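### 3.2 Farbwahl bei Bettwäsche

Besonders gefreut haben uns die Antworten zur Farbe! Von den 452 Befragten schliefen 142 auf kräftig gefärbten Laken – ein Anteil, den wir nach der Vorstudie im März so nicht erwartet hatten. Kun vermutet, dass glänzende Stoffe vor allem dort gewählt werden, wo die übrigen Textilien gedeckt bleiben. Abbildung 2 zeigt eine teils abweichende Kombination: glänzendes smaragdgrünes Spannbettlaken, graue Kissen, bunt geblümte Tagesdecke.

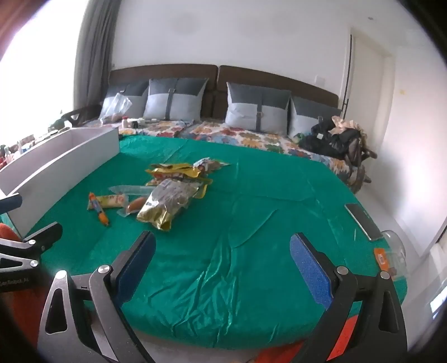

### 3.3 Waschhäufigkeit

Auch hier lohnt der genaue Blick – in Noncombe wurde deutlich öfter gewaschen als in Godero.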